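Devcombe opens applications for Prevent falls program

DEVCOMBE, 24 August 2023 - Devcombe Community Health has opened applications for the second intake of Prevent, a free home and exercise program for people aged 65 and over who have had a fall or are worried about having one.

The program runs for 14 weeks and starts in September. Places are open to residents of Devcombe and the Inthanon Estate, including people living in rented homes and retirement units. A doctor's referral is not needed.

Each participant receives a home visit from an occupational therapist, followed by a weekly group class with no more than 12 people. Classes cover leg strength, balance, getting up from the floor and walking on uneven ground. People who use a walking frame or stick are welcome and should bring it with them.

Program manager Bogdan Dobre said the first intake had shown that small changes at home were often the easiest place to start.

"A lot of people expect us to turn up and tell them to move house," Mr Dobre said. "Mostly we talk about lighting, the back step, the bath and what gets left on the floor in the hallway. Some of it can be fixed the same afternoon."

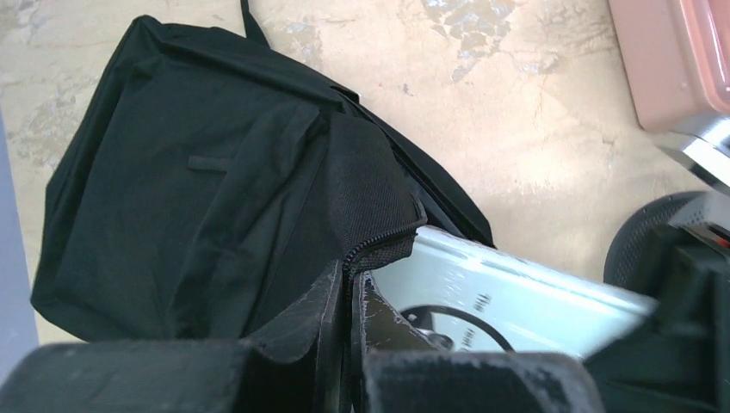
2 min read

Home visits take up to 90 minutes. The therapist looks at entrances, the kitchen, the bathroom and the path to the letterbox or clothesline, and leaves a written list of suggested changes. Participants decide which of these they want to go ahead with. Bags, shoes and loose mats near doorways are among the items covered in the visit checklist.

Minor work such as grab rails, non-slip strips and brighter bulbs will be carried out by local firm Fodberg Home Maintenance. The cost of materials and labour is covered up to a set limit for each household. Larger jobs, including ramps and bathroom alterations, are not part of the program, but staff can help with applications for other funding.

Residents made 2,365 calls to the Devcombe Community Health advice line over the past financial year, and questions about balance, dizziness and walking aids were a regular part of that work. Mr Dobre said many callers had not told their family or doctor about a fall.

"They don't want a fuss made," he said. "We'd still like to hear from them, even if the fall was months ago and they weren't hurt."

A total of 16 group classes will be offered each week across the main centre and the Inthanon Estate hall. Morning and early afternoon times are available. Transport can be arranged for people who no longer drive - please ask when applying.

Application forms are available from the front desk at Devcombe Community Health, the library and local pharmacies. Family members and carers may fill in the form on someone's behalf with their permission.

Media contact: Bogdan Dobre, Program Manager, Devcombe Community Health

ENDS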